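Standby Power Use in Shared Student Houses
Project report, Household Energy unit
Farzana Liyanage and Dirk Bauerfeind
Submitted Feb 12, 2018

1. Background

Appliances that are switched off at the front but left on at the wall still draw some power. We wanted to know how much this adds up to in a shared house, where no one person is responsible for the kitchen or the lounge room. Our own house on Dokstead Street was the first site. The second was a share house in the next suburb with a similar floor plan and an older fridge.

2. Method

We used a plug-in meter and left it on each appliance overnight, between midnight and 6 am. Anything that cycled on and off by itself, such as the fridges, was left out of the standby total and recorded separately. The meter only reads to the nearest watt, so small phone chargers often showed as zero. We have kept those readings in as zero.

The work was done in August, in the middle of winter, and heaters were in use in both houses. We did not meter the heaters.

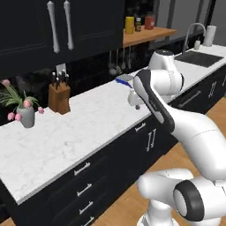
Kitchens were harder to measure than we had planned for. People wanted the microwave and the kettle at odd hours, and on two nights the meter was unplugged to make toast. Those nights were repeated.

3. Results

The kitchen and lounge room together made up most of the standby load in both houses. The largest single item was an old stereo amplifier at Dokstead Street, which drew more with its front switch off than the microwave and television put together. Scaled up to a full year, the first house came to 120 kWh and the second to roughly 916 kWh. The second figure is high mainly due to a desktop computer and two monitors that were never shut down - the owner used them as a file server.

4. Discussion

Bedrooms varied too much to say anything general. If we did this again we would use a meter that reads to a tenth of a watt and run it for a full week on each item. We would also ask housemates to write down when they used things, as our notes on this were patchy after the first fortnight.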